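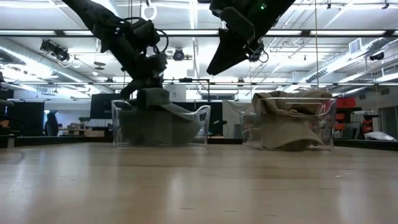 The sorting table at Ntuli is pale wood, and by the middle of the morning it usually has clear plastic bins on it with fabric coming over the rims. The remnant shop buys ends of rolls from two mills, Ustex and Zirkano, and sells them by the piece to quilters, bag makers and people who need to re-cover one chair.

The owner has run it for nine years. She agreed to talk while she worked, on the condition that we didn't slow her down.

Her first rule is one color to a bin. "Olive goes with olive, tan goes with tan," she said. "If I put them together, a customer pulls out the tan and drags the olive onto the floor with it. Then I'm refolding both."

She used to keep everything in cardboard cartons with a swatch stapled to the end. The swatches faded, and staff opened the wrong carton several times a day. She changed over to clear bins two years ago, starting with 100 of them, and now has 189. The handle holes matter more to her than the lids, which she threw out. "A lid is one more thing to put down somewhere."

Nothing is folded at the first stage. Cloth goes into the bin heaped up, the way it comes off the pile, and stays that way until someone has time to measure it. We asked whether that caused creases.

"Sure it does. Cotton creases if you look at it. But the customer is going to wash it and press it before they cut, or they should. I'd rather get it off the table by noon."

Measuring happens in the afternoon. Each piece is laid flat, checked for flaws along both edges, and given a paper tag with the length and width. Anything under half a yard goes into the scrap bags, which sell by weight. In a normal month the shop tags over 600 pieces. August is slower, and she uses it to go through stock that hasn't moved.

Muted greens and beiges are the steady sellers. "People come in wanting something bright and go home with beige," she said. "I've stopped arguing with it. I buy more beige."

She doesn't use software for the bins themselves. The tagged pieces are entered in Vivik, the stock program she has had from the start, but the bins are only numbered on masking tape. When one is empty, the tape comes off and the bin goes back under the counter.

Her advice for a sewing room at home was short. Buy bins that are all the same, and buy fewer than you think you need. Keep heavy cloth low. Don't fill a bin so full that the fabric hangs over the side once it's on the shelf, although she admits hers do on the table.

She is expecting another 200 pounds of upholstery ends from Zirkano next week, mostly browns.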